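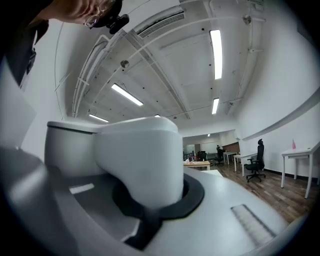
Looking up toward the ceiling.

Skurkent Linear 37 ceiling light: review

The Linear 37 is a surface-mounted LED fixture, 1243 mm long, rated by the maker at 37 watts. It is sold as a replacement for a twin-tube fluorescent batten. I bought one from Cernlow at list price and have run it through November as the only overhead light in a workroom.

Installation

The steel back plate goes up first and the body clips onto it. Slots in the plate allow some sideways adjustment, enough to reuse the anchors from my old Arkmont batten. The terminal block accepts solid wire without trouble. Stranded wire needs ferrules, and none are supplied. The clips are stiff, and taking the body down again requires a flat screwdriver and some patience. The instruction sheet shows the clips the wrong way around in the second drawing.

Light output

At desk height, directly under the center of the fixture, my meter read 700 lux at full output. The diffuser spreads the light evenly with no visible diode points. A white ceiling helps here, as a fair share of the output leaves through the sides and comes back down. Reflection from smooth flooring is soft at normal viewing angles — the old tubes left two hard stripes.

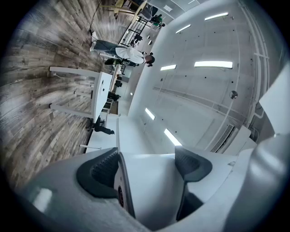
Dimming

The driver dims on a standard wall control. With a Schouten rotary dimmer the range is smooth down to the last part of the travel, where the light steps off abruptly. The low-end trim on the dimmer cures this at the cost of a brighter minimum. There is a faint hum at mid settings, audible on a ladder and inaudible from the chair.

Complaints

The end caps are a slightly different white from the body. The driver is riveted in, so a failure means replacing the whole fixture.

Rating: 8 out of 10. A screwed-in driver would add a point.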